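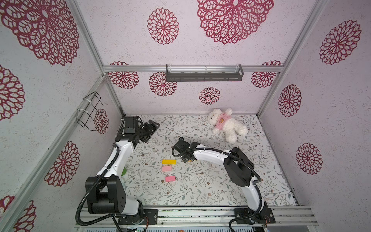 Chiharu Chiba는 초안을 읽고 팔 가격부터 적으면 예산이 반드시 틀어진다고 했다. 작업 셀 단위로 묶어서 산정하라는 의견이었고, 아래 순서는 그 의견에 맞춰 고친 것이다.

# 양팔 탁상형 셀 구매 예산 작성법

작성: Leonilde Esteves / 2022년 11월 9일

## 1. 품목을 네 묶음으로 나눈다

| 묶음 | 포함 항목 |
|---|---|
| 구동부 | 로봇 팔 2대, 그리퍼, 베이스 플레이트 |
| 구조물 | 알루미늄 프로파일, 브래킷, 선반, 벽면재 |
| 센서 | 손목 카메라, 고정 카메라, 케이블 |
| 소모품 | 바닥 매트, 블록, 케이블 타이, 핑거 |

견적은 묶음별로 받는다. Lovberg는 구동부와 센서를 한 장에 합쳐 보내므로 분리 견적을 따로 요청해야 한다. Drasero는 프로파일 절단비가 별도 항목이다. 절단 치수를 확정하기 전에는 발주하지 않는다.

## 2. 소모품은 연간 금액으로 잡는다

초기 구매액에 소모품 1회분만 넣는 경우가 많다. 매트와 핑거는 교체 주기를 정하고 연간 수량으로 환산한다. 우리 기준은 매트 연 7장, 핑거 연 16쌍이다. 매트는 무늬가 같은 제품으로 한 번에 주문한다. 로트가 바뀌면 카메라 노출값을 다시 맞추는 공수가 발생한다.

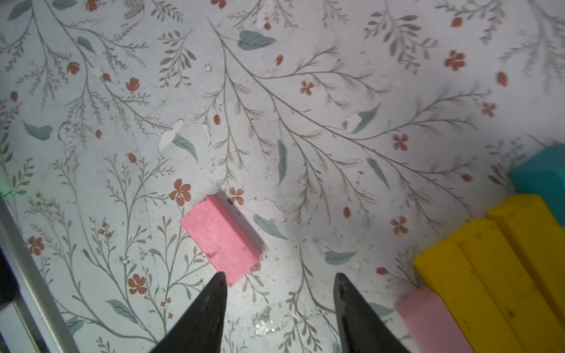 그림 2. 손목 카메라 시점. 매트 표면에 긁힘과 벗겨진 자국이 있다.

블록은 단가가 낮으므로 색상별로 예비분을 포함해 주문한다. 모서리 마모품은 별도 상자에 모으고 분기마다 재고표에서 뺀다.

## 3. 그리퍼 핑거 사양을 먼저 확정한다

핑거 형상에 따라 다룰 수 있는 물체의 폭과 손목 카메라의 시야가 달라진다. 카메라를 먼저 사면 브래킷을 다시 제작하게 된다. 확정 순서는 다음과 같다.

1. 대상물의 최대 폭과 최소 폭을 잰다.
2. 핑거 도면을 받아 개폐 범위와 대조한다.
3. 핑거 끝이 화면에 들어오는 카메라 위치를 정한다.
4. 브래킷과 케이블 길이를 견적에 반영한다.

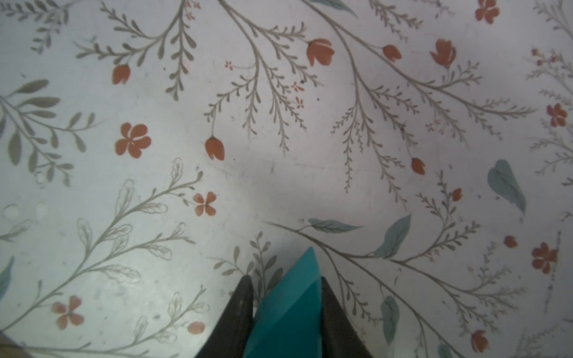 그림 3. 두 핑거 사이에 청록색 블록을 잡은 상태.

## 4. 예비비와 일정

예비비는 총액의 20%로 둔다. 운송비와 통관비는 예비비에 넣지 않고 별도 행으로 적는다. 품의 번호 1564 양식을 쓰면 행이 이미 나뉘어 있다. 구동부는 납기가 가장 길어 먼저 발주하고, 구조물은 2월 입고를 기준으로 역산한다.

최종본은 Nuno Meireles에게 보내고, 분리 견적서 원본을 첨부한다.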